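Stirach goes online (and we are so excited)

Hi friends! I've been putting off writing this one for weeks, mostly so I could write it with good news in it, and now I finally have some. Stirach is happening! It's going to be a stream instead of a room full of sweaty people, but it's happening, with music and live painting and the zine swap and pretty much everything we can squeeze through an internet connection.

For those of you who joined the list after December (hello! there are a lot of you!), Stirach is our once-in-a-while night of bands, DJs and artists working on big panels while the music plays. The last one was at Goossens, the old piano showroom on the corner of Janau Street, and 535 of you came through the door. I still have glitter in my winter coat. We'd booked the same place for this spring and had the posters half drawn when everything closed, so the posters are now going to be a digital download. Print them, color them in, stick them in your window and send me a photo, please, I mean it.

So what are we doing? Three hours of music, one set rolling right into the next. Stumetti are opening, and if you caught them in December you know why I asked them before anyone else. They've been recording in a laundry room and the new songs are slower and stranger, with a lot more organ. After that we have two DJ sets, one all dub and one that I've been told is "mostly disco, some crimes." Then an open slot at the end for short pieces from you lot: poems, dances in your kitchen, a song on a ukulele, whatever you've got.
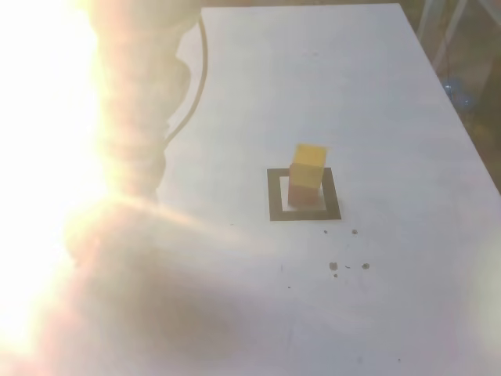
White tabletop, bright light coming in from the left.

The live painting will work a little differently. Each artist gets a theme at the start of the stream, picked out of a hat by me, and they paint at home until the last song ends. We'll cut over to them between tracks. The finished pieces go up for sale the next morning and all the money goes straight to the artists. No cut for us this time. Prices start at $51, and if you've ever wanted something original on your wall, this is a really good way to do it.

The zine swap is going by mail. Send your zine to P.O. Box 1491 with your return address and a couple of stamps, and I'll shuffle the pile and send you back somebody else's. Anything up to half-letter size is fine. Please don't send the only copy you have! I love you all but I once lost a whole bag of flyers between the car and the front door.

Tickets are pay what you can, and that includes nothing. If you bought one for the Goossens night, it's still good for whenever we get back in there, or you can write and ask for a refund and I'll sort it out, no hard feelings at all. A bunch of you have already asked me to put your ticket money toward the bands, and I got a bit teary at my desk over that.

We still need a few things. Someone who's good with captions, for one. Also songs for the playlist that runs before the stream opens, so reply with one (just one, I know what you're like) and tell me who it's by. And if you want an open slot, send me a short clip and your name the way you'd like it to appear on screen.

The stream link and the date will go out to this list first, as soon as both DJs have confirmed. Wear the outfit you were going to wear anyway. I'm wearing the silver boots.

Sent 2020-04-27 to everyone on the Stirach list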